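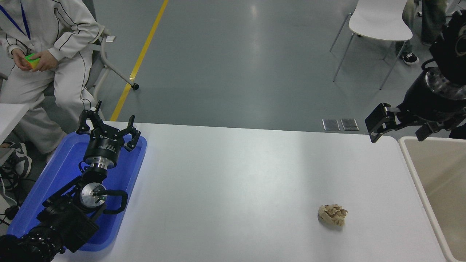

A crumpled ball of brown paper on a white table.

News > Local > Trash and Recycling

Platesthorpe backs down, a little, on balled-up paper

Last updated: Aug 16, 2021

Platesthorpe residents may once again crumple their paper before recycling it, within limits that the town has promised to explain by October.

The town said it would suspend the $10 charge for what its recycling rules call "non-flat paper," a category that took in wrapping, packing filler, lunch bags and, on one stretch of Mill Lane, a draft of somebody's wedding speech. The charge had been in force for less than a summer. In that time the public works office received 764 complaints, a figure the office gave out itself and seemed a bit impressed by. The previous record was set by a leaf blower ordinance and was nowhere near it.

Under the rule, any sheet or bag put out for collection had to be opened up and laid flat. Households that didn't comply got a yellow sticker the first time and a bill the second. The stickers were paper too, and a number of people balled them up and put them in the bin, where they became evidence.

"We wanted people to think about volume," said Ingvild Westerberg, the town's public works director. "They did think about it. They wrote to us about it at length."

The reasoning behind the rule was simple enough. Holmgren, the hauler that has the town's contract, charges by the truckload, and a truckload of paper balls is mostly a truckload of air. Online shopping has made matters worse. A box arrives with a pair of socks in one corner and several feet of brown paper in the rest of it, and all of that goes to the curb in more or less the shape it came out in. Westerberg's office figured that flattening would cut down on trips and keep the next contract from going up.

What the office hadn't figured on was who would decide what counted as flat. The printed guide said paper should be "substantially level." Drivers were given a laminated card with drawings of acceptable and unacceptable paper, and by most accounts the two drawings looked a lot alike. One Holmgren crew let anything through that had been stepped on. Another stickered a paper bag for having a bottom.

Angus Whitelaw, who lives near the old creamery, was billed for a sewing pattern. He had folded it, he said, along the lines it came with, and has the envelope to prove it. He appealed. The appeal form had to be mailed in, and the instructions asked him not to fold it, so he drove it over in a shirt box.

"I'd like it known that I won," Whitelaw said. The refund arrived by check in an envelope with a plastic window, which can't be recycled in Platesthorpe at all.

There was also the matter of the app. Residents who wanted a ruling in advance could describe their item on Flulent, the town's reporting service, and get an answer within the day. It had been set up for potholes and its menus were never fully changed over, so people asking about tissue paper were first required to say whether it was blocking traffic. Most said no. The few who said yes got a visit.

Not everyone was against the rule. Wenche Haugland has flattened her paper for as long as she's had paper, and she ironed some of it well before the town took an interest. She spoke in favor of the charge at the July public meeting and brought a folder. She told the room that her neighbors' bins were a disgrace from the street, that she could say which neighbors, and then she said which. The minutes record this as "general remarks."
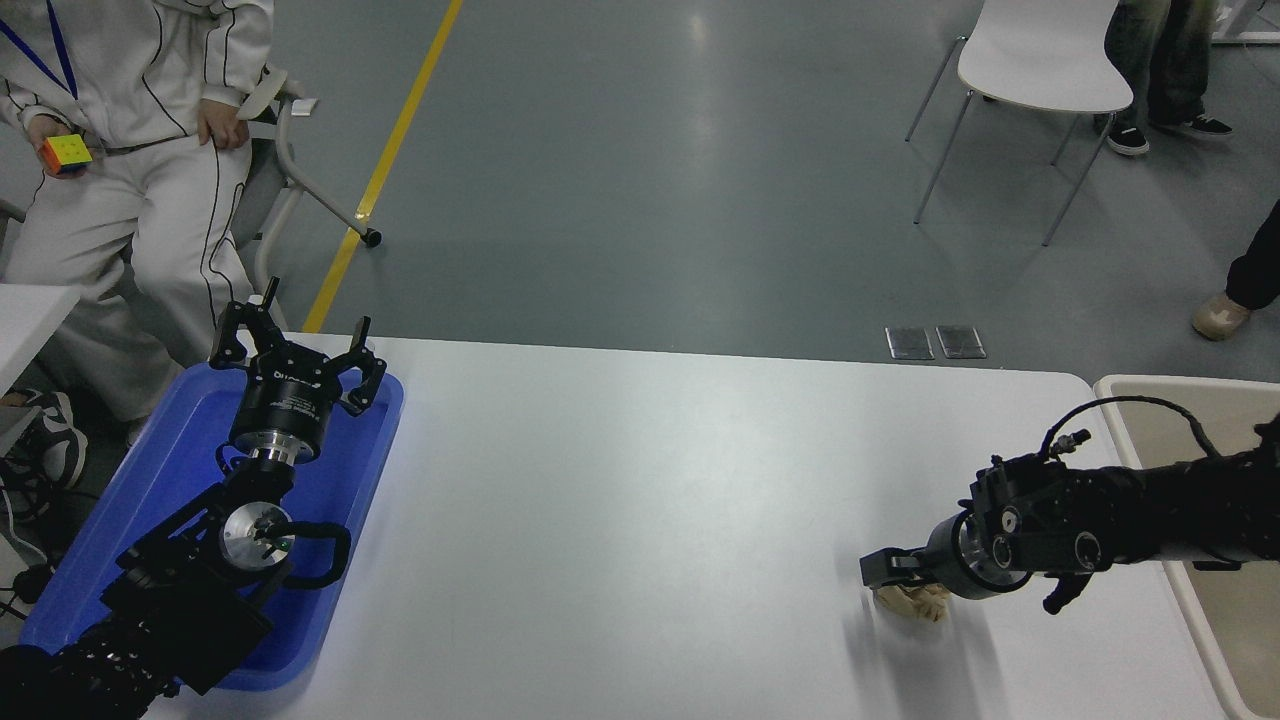 The business side of town took it harder. Lillus, the gift shop on Church Street, wraps breakable things in brown paper, as gift shops do, and ends most days with a good deal of it on the floor behind the counter. Owner Lovisa Granström said she was stickered in the first week and billed in each of the 2 that followed. She put a basket by the door offering customers free paper balls, suitable for cats. It emptied every afternoon, and she suspects that a fair amount of her trash problem simply moved to other addresses.

"I had one man come back and ask if he could return them," Granström said. "He'd got a sticker. I told him all sales were final."

The money involved was never large. Of the bills sent out, 21 have been paid, and those will be refunded. The rest were either appealed or ignored, and the town says the ignored ones will now be treated as if they'd been appealed, which may disappoint residents who were ignoring them on principle. Westerberg declined to say what it had cost to print the stickers, the guide, the corrected guide and the letter announcing that the corrected guide should be used in place of the guide. All of it was delivered folded in thirds.

The harder question is whether the idea was wrong or only the sticker. Natanael Lopes, who ran a sorting line in the next county until he retired, wrote to this paper in June to say that loose crumpled paper was never much of a bother on the belt, and that what stopped his line were garden hoses, bowling balls and, more often than you'd hope, wet diapers. He offered to come and talk to the town for free. He's still waiting to hear back, and says he has kept his afternoons open.

Asked about the letter, Westerberg said the office had a large backlog of correspondence at present and referred again to the number of complaints.

For now, the rules go back to something close to what they were. Paper can go in the blue bin in any shape as long as it's clean and dry. Boxes must still be broken down, and the town would like it understood that this was always the case and that leaving a note on the box saying "sorry" doesn't count. Shredded paper has to go in a bag, and the bag has to be paper. Gift wrap with foil or glitter goes in the regular trash, along with receipts, paper plates with food on them and the stickers, which have a plastic backing and, according to Holmgren, shouldn't have been put in the recycling in the first place.

A new version of the guide is due in October. A draft was left out on the counter at town hall last week, and it swaps "substantially level" for "reasonably compact," with a blank space where the definition will go. Residents can send in suggestions by mail or through Flulent, under Road Surface, Other.

Haugland said she would be sending hers in person. Whitelaw is keeping the shirt box.

Related items

Leaf blower hours extended again, then shortened
Church Street parking: the meters are right, the signs are wrong
Holmgren to skip alley pickups during bridge work
Letters: What is the creamery for?
Lost and found at town hall now mostly umbrellas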